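Jemel Opens Garment Handling Project in Emville

Emville, 11/12/2019 – Jemel is moving part of its garment folding work to automation. Staff use hand-held grippers to pick up and fold cloth, and the recorded motions are used to program the Widel line.
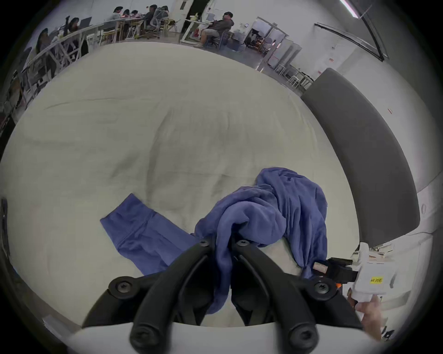

The project covers 14 employees in 2 shifts. No positions will be cut – operators move from repetitive folding to setup and quality checks after 3 days of training.

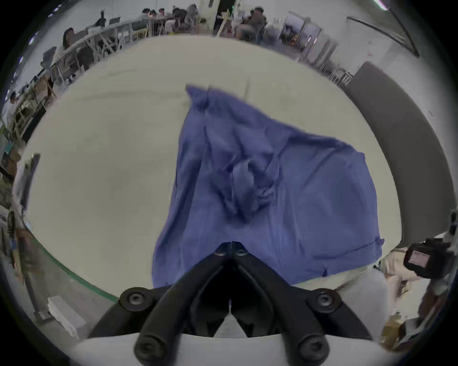
Damian Pawlak
Operations Manager, Jemel

"Soft fabric remains the hard part. Operators now decide which folds go to the line."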